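**Grasping soft pastry with a policy trained on start-pose variation only – some results and one question**

**woltwood_lab** wrote:

Hello all. I read this forum for a long time but I write rarely, so please excuse my English.

In our group we compare two ways of collecting demonstrations for a simple task: take a croissant from a felt mat and put it on a plate. The arm is a single one with a humanoid hand. In set A the operator always begins from the same arm pose and we move the objects. In set B we keep the objects in a small region of the mat and the operator begins from a different arm pose each time. Both sets have 705 demonstrations. The network, the training time and the cameras are the same.

Our test is 50 trials per policy, with the objects in new positions. Set A succeeded in 21. We expected set B to be clearly worse, as it saw less variation of the objects. It also succeeded in 21, and this is what I do not understand.

The failures are of a different type. Policy A goes to the right place but closes the fingers too early, and then it stays there and does not correct. Policy B often goes first to a wrong place, then it corrects itself slowly and grasps quite well. I would be glad to hear if somebody has seen the same.

---

**Grindlow** wrote:

Nice work, but I would be careful. With 50 trials you cannot say the two methods are equal. You can only say you did not find a difference, and even a fairly big one could hide in there.

How did you choose the test positions? If a person puts the croissant down by hand, this person has habits. We had this problem in our own lab and it cost us the whole of November.

---

**woltwood_lab** wrote:

The positions come from a printed list which was made before the training. The person who places the objects does not know which policy will run. The rotation of the croissant is not on the list, however. It was left to the person. I admit this is a weak point.

I agree about the statistics. I should have written "we found no difference".

---

**budell_k** wrote:

The rotation is a serious weak point! A crescent with the horns towards the robot and one with the horns to the side are two different grasps for a hand with a thumb. With a parallel gripper you would maybe not notice. If most of your demonstrations have the horns in one direction, then both policies learned one grasp and your success number mostly measures how often the tester was kind.

Can you sort the trials by rotation? You must have the head camera recordings.

---

**Savolainen** wrote:

I disagree a little with budell_k. The rotation matters, yes, but it cannot explain why the failures look so different between A and B. The tester was blind, so both policies should suffer from it in a similar way.

For me the explanation is simpler. In set A the network has never seen the hand in a bad place. When it drifts, it has no example of how to come back. In set B every demonstration begins in some bad place, so coming back is exactly what it learns. What it does not learn is where the croissant can be. Two different holes in the data, and by chance the same size on your test.

If I am right, then a mixed set with the same total size should be better than both. Did you try this?

---

**woltwood_lab** wrote:

We did not try it yet. The mixed set is planned, half and half from the existing data, so it needs only training time and no new collection.

---

**Grindlow** wrote:

> by chance the same size on your test

I don't love "by chance" as part of an explanation. It may be true, but then please run it again with another list of positions before you build a theory on it. Also train each policy with more than one random seed. We have seen two seeds of the same network differ more than what people report as their main result.

---

**Savolainen** wrote:

Fair. I withdraw "by chance" and keep the rest :)

One more question to woltwood_lab: where does the operator's demonstration end? If it ends when the hand lets go, the policy sees very few images of the hand waiting near the plate, and it may not know what to do there.

---

**woltwood_lab** wrote:

It ends after the hand has moved back from the plate, but operators are not consistent. Some go back far, some only a little. I will check the recordings for this also.

For budell_k, I am attaching two views from the head camera, so that you can judge the rotation yourself. They are not chosen to look good.

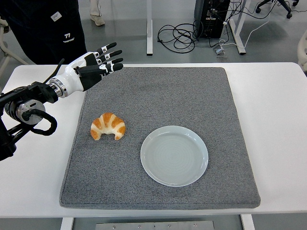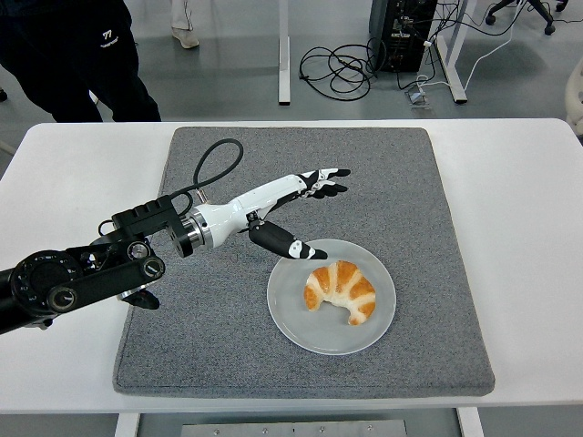

*Head camera, same table and same felt mat. First: croissant on the mat, plate empty. Second: croissant on the plate.*

---

**budell_k** wrote:

Thank you, this helps. The horns point down in the image in both of them. Two images prove nothing, of course, but it does not make me less suspicious. Please do the sorting – even four rough groups by hand would be enough.

---

**woltwood_lab** wrote:

I will do it. The order of work is now: sort the old trials by rotation, add rotation to the printed list, then the mixed set with three seeds. I will post the table in this thread when it is ready, also if the result is boring.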